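4. Place Names and Reader Orientation in Serial Fantasy Fiction

4.1 Names as the first layer of an invented world
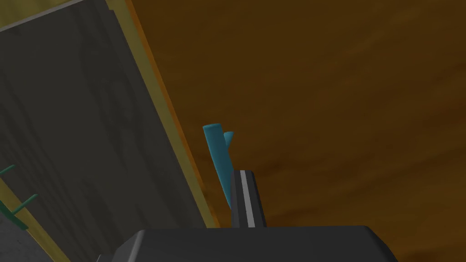 Figure 2. Rendered view with a brown wood-grain surface and a dark gray panel.

How early in a story should a writer introduce the names of places?

A writer should introduce a place name at the moment when a character needs to go there, leave it or speak of it. The number of names on the first pages matters less than whether each name is tied to an action. In our material, readers remembered names that were attached to a journey or a quarrel much better than names that were given in a list or in a prologue.

This section examines how that answer was reached. The previous section dealt with the history of maps in printed fantasy, and we do not repeat that discussion. We are concerned with the names themselves, as words on the page, and with the work that they ask from the reader.

The corpus consists of 36 serial stories which were published in installments on the reading platform Vavorix. All of them are set in worlds which do not share geography with our own. We selected only stories with at least four installments, so that we could observe how a name returns after a pause. In total, the stories contain 686 different place names. We counted a name once for each story, also when its spelling changed between installments. Such changes are more common than we expected, and we return to them in Section 4.3.

Each name was put in one of two groups. The first group contains names that are built from parts an English reader can recognize. Cletgate, the walled town in one of the longer serials, is of this type. The reader does not know what "Clet" means, but "gate" gives a hint, and the hint is enough to imagine a road, a guard and a toll. The second group contains names without such a part. Yoo, a river in the same serial, is a good case. The word tells nothing about water, and the reader must learn from the sentence around it that it is a river.

It would be easy to suppose that the first group is always better for orientation. Our reading notes do not support this in a simple way. Names with a familiar part are understood quickly, but they are also confused quickly. In one story there are three towns which end in "gate," and several of our readers mixed them until the final installment. The river Yoo was not confused with anything. It was short, it looked strange on the page, and it was mentioned each time when the travelers had to cross it.

4.2 The case of Sisham

The name Sisham deserves a longer treatment because it stands between the two groups. The ending reminds of many English villages, while the first syllable is open. The author uses the name in the first sentence of the serial, where a woman refuses to be buried there. At this point the reader knows nothing about the size of the place, its ruler or its distance from the sea. What the reader has is a feeling toward it, and this feeling belongs to a character.

We find this method effective for two reasons. First, the refusal makes a question which the story can answer slowly. Second, the author is free to describe the village later through other persons, who do not agree with the woman. The miller is proud of Sisham. The tax collector cannot find it. When the reader at last arrives there, in the second installment, the name has already three different meanings, and no paragraph of explanation was needed.

A contrast can be seen in a serial which opens with a chronicle of the northern kingdoms. The chronicle is carefully made and the names follow a clear sound pattern, with many soft consonants for the coast and hard ones for the mountains. As a piece of language design it is perhaps the best in the corpus. However, the first character appears only after the chronicle is finished, and she is a cook who has never left her town. Most of the names in the opening have no use for her. In the comments under the first installment, readers wrote that they would come back to the chronicle later, and some asked if it was necessary to read it.

We do not want to say that chronicles should be avoided. A reader who already loves a world is often glad to study it. The difficulty concerns the order. The same text, when it was placed by another author after the third installment, was received warmly and discussed in detail.

4.3 Spelling changes between installments

Serial publication has one problem which the printed novel mostly does not have. The author cannot easily correct what is already read. In our corpus, a changed spelling usually comes from a small improvement, for example when an apostrophe is removed or a double vowel becomes single. The author considers the new form more elegant, and often it is. The reader, however, may think that a new place has been introduced.

Two solutions were observed. Some authors edited the earlier installments and added a note at the end of the newest one. Others brought the change into the story and let a character complain that the capital writes the name wrongly. The second solution costs more work, but it gives the world a small piece of history, and it was used with good effect in the Cletgate serial, where the old spelling remains on the tax rolls and the new one is used in songs.

For teaching purposes, we suggest that students keep a plain list of names with the page of first appearance and the character who speaks or thinks the name. If the column for the character stays empty, the name can probably wait. The list should be updated before each installment is posted, and old spellings should be kept in it.

The question of personal names, which follow partly different rules, is taken up in Section 5.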